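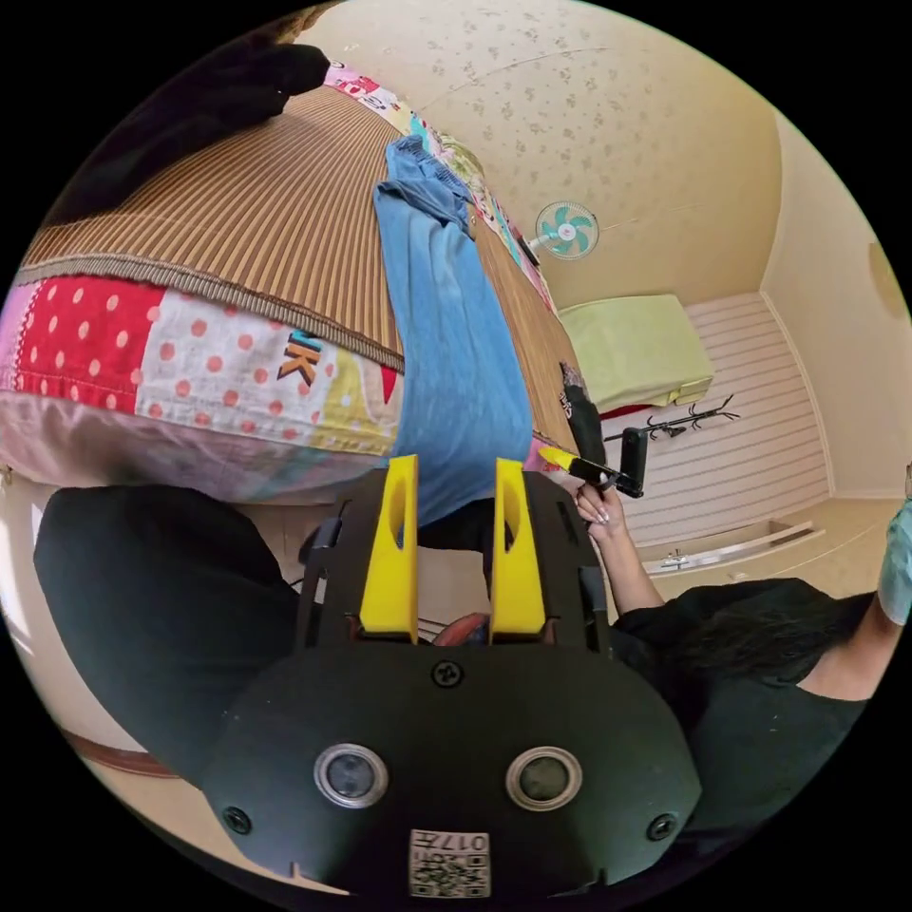 Can you dry all your laundry in a small apartment without a dryer? Most of it, if you wash less at a time and keep the air moving. I have done it for 14 months and only go to the laundromat for bedding.

2/
Some background. I live on the third floor of the Celtar building in Uvulico. There is a washer in my unit and no dryer hookup. The lease says nothing can hang from the balcony. So everything dries indoors, in two rooms.

3/
People keep asking me about this when the subject of electric bills comes up, so I'm putting it in one thread. July 2022 is a good time to start. Windows can stay open and mistakes dry out fast. I started in February and it was not a good time.

4/
Spin speed first. My washer defaults to medium. I changed it to high for cottons and towels and the drying time dropped by half a day. If your clothes come out heavy, run a second spin by itself. It uses very little power and no extra water to speak of.

5/
Load size. I used to do one huge wash on the weekend. That doesn't work indoors. There is nowhere to put it all and the whole place turns damp. Now I do a small load every two or three days. What fits on the rack in one layer is a load.

6/
Take things out as soon as the cycle ends. I set a timer on my phone. Clothes that sit in the drum get that sour smell, and on a rack they keep it. In a dryer you can get away with an extra hour or so. On a rack you can't.

7/
Shake everything hard before you hang it. Two or three good snaps. Shirts especially. This is most of my ironing.

8/
The rack. I have a Siu folding one, the tall kind with wings. It cost $39 and the hinges are still tight. I had a cheaper one before it and the plastic corners cracked in the second month. I would pay for metal joints again.

9/
Where the rack goes matters more than which rack it is. I tried the bathroom, which seemed logical, and it was the worst spot in the apartment. No window, and the fan is weak. The best spot is the hallway between the bedroom and the living room, with a window cracked at each end.

10/
Not against a wall. Leave a hand's width at least. I had a gray patch start on the paint behind the old rack. It came off with dish soap but I took the hint.

11/
A fan does more than heat. I put a plain box fan on low, on the floor, aimed up and across the rack. Thin things are done overnight. With the radiator on and no fan, the same things took until the next evening and the windows were running with water.

12/
Spacing. Skip a bar between thick items. If you're short on bars, put thick and thin next to each other so the thin ones finish and open up a gap.

13/
Now by type, since this is what I get asked the most.

14/
T-shirts. Hang by the hem, upside down, with a clip at each side seam. If you fold them over a bar you get a line across the chest. Or use hangers, which is what I do with the better ones. Then they go straight into the closet.

15/
Button shirts. Hangers, top button closed, collar flipped down and smoothed with your fingers while it's damp. Pull the front edges straight. Same with the cuffs.

16/
Socks. By the toe or by the cuff, I have read both and I can't see any difference. I hang them in pairs so I don't have to match them later.

17/
Towels. Everyone complains that they get stiff. They do. Shake before, shake after, and use less detergent. I cut mine to a bit under half the cap and they got softer over a few washes. They will never feel like dryer towels. I stopped minding by the summer.

18/
Sweaters. Flat, on top of the rack, on an old towel. Roll them in a dry towel first and press down on it. Flip after a day. Don't hang a wet sweater by the shoulders unless you want a longer sweater.

19/
Denim jackets and denim shirts. Wash with every button closed and the whole thing inside out. Hang on a thick hanger with the collar up. The collar, cuffs and seams are the last parts to dry, so check those and not the back. If the back feels dry and the collar feels cool, it needs more time. Bunched-up sleeves stay damp the longest – pull them out straight before you leave it.

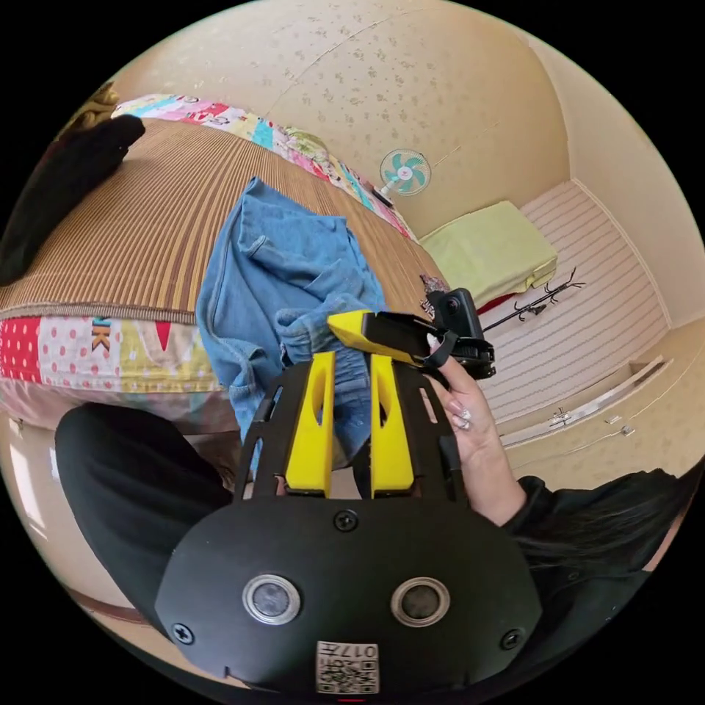

20/
Jeans. Inside out, from the waistband, with clips spaced so the waist stays open like a tube. Turn the pockets out too. Mine take a full day in summer and nearly two in winter. I only wash them when they need it, so this doesn't come up often.

21/
Sheets. This is where I gave up. A fitted sheet takes over the rack and still folds in on itself. I tried it over a door, over two chairs, and over the shower rod. The shower rod was the least bad.

22/
So bedding goes to Hirkance, the laundromat by the bus stop. 30 minutes on medium in the big dryer does sheets and pillowcases with time to spare. I wash at home and carry it over in a backpack. The comforter gets washed and dried there.

23/
Humidity. Get a small gauge. Mine sits on the bookshelf. When it climbs past where I like it, I open windows for a while even if it's cold out. A short blast with everything wide open works better than one window cracked all day in winter.

24/
If you can't open windows at all, you probably want a dehumidifier. I borrowed one for two weeks in the cold part of the year. It worked very well and it was loud. I gave it back and went on with the fan, but I can see why people buy them.

25/
How to tell if something is dry. Your hands are bad at this in a cold room – everything feels damp. I move the item to a warmer room, leave it on a chair for a bit, and check again. Touch the thickest seam. With jeans that's the waistband at the belt loops.

26/
Don't put anything away slightly damp. One shirt will make the whole drawer smell. I did this with a pile of T-shirts and had to wash every one of them again.

27/
Smell in general. If your clothes smell fine wet and bad dry, they took too long to dry. If they smell bad coming out of the washer, clean the washer. Run a hot empty cycle, wipe the door seal, and pull out the filter if yours has one. Mine had a hair tie and a lot of gray stuff in it.

28/
Leave the washer door open between loads. The detergent drawer too.

29/
Fabric softener. I quit using it. It made towels soak up less and it left a film in the drawer. Some people put white vinegar in the rinse. My washer's manual says not to, so I don't.

30/
Money. The last full month before I moved here, I ran 8 loads in a shared coin dryer. Now I pay for bedding only, plus whatever the fan uses, and I can't pick the fan out on the bill. The rack paid for itself quickly. I didn't keep a spreadsheet.

31/
Clothes last longer, as far as I can tell. I have black shirts from before the move and they faded more in the coin dryer than they have since. There's also a lot less lint on everything. The elastic in my gym shorts is still fine too.

32/
What I don't like: the rack is out most of the week and you have to walk around it. If people are coming over I plan the wash a few days ahead. And you can't decide at night that you need a certain shirt in the morning. Well, you can, but you'll be standing there with a hair dryer.

33/
A few people asked about wall-mounted racks and the pulley kind that goes up to the ceiling. I rent and can't drill, so I haven't tried either one. If you own your place I'd look at the pulley kind first. Warm air is up there anyway.

34/
Order I'd do things in, if you're starting from nothing: raise the spin speed, make the loads smaller, get the rack away from the wall, add a fan. Try that for a couple of weeks before you buy anything else.

35/
Wool coats, bras and shoes I'll do some other time. Shoes need their own thread.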